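Three thousand episodes and a strip of tape

October 2025

The result first, so you can leave early. We trained two policies to pick up a mug and set it on a coffee machine. Each got 3000 demonstrations. One learned from mugs we had carefully varied, and the other learned from whatever Dragica Leka could grab out of the kitchen on a given morning. Dragica's won. I had designed the careful one.

My plan had a spreadsheet. It listed handle angles, tray positions and lighting conditions, and it gave every combination its fair share of episodes. I called it the Trosirden grid, after the street I was living on when I thought of it, and I was proud of it for most of February. Dragica's plan was to put the mug down somewhere and press record.

On the test set, which neither of us was allowed to touch, her policy finished 70 percent of its runs. Mine did worse, and I'll put the number in the write-up where fewer people will see it.

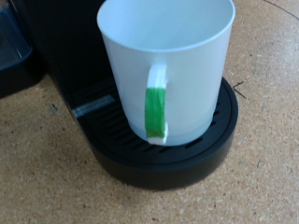 My best guess at the cause is the wrist view. When all you get is a close look from above, a few degrees of handle rotation change nearly everything about the approach, and my grid only ever used tidy angles. The policy got very good at tidy angles. Give it a handle somewhere in between and it would hover, drift toward the nearest angle it knew, and close on air with total confidence. I have worked with people like this.

Green tape on the handle helped both policies, and we ran that part 2 ways: tape on for training and testing, then tape on for training only. The second version was a small massacre. Both policies had plainly decided that a mug is a green thing with some other stuff attached. I can't even be smug about it, having put the tape in the plan myself under the heading "visual consistency."

A few people have asked whether you could get the same effect by adding random noise to my grid. Maybe! Dervishi, our simulator, says yes, but Dervishi also thinks ceramic bounces. I'd want real episodes before I believed it, and real episodes mean somebody resetting a mug 3000 more times. Dragica has let me know it won't be her.

Next up is the same comparison with spoons. I have been asked not to bring a spreadsheet.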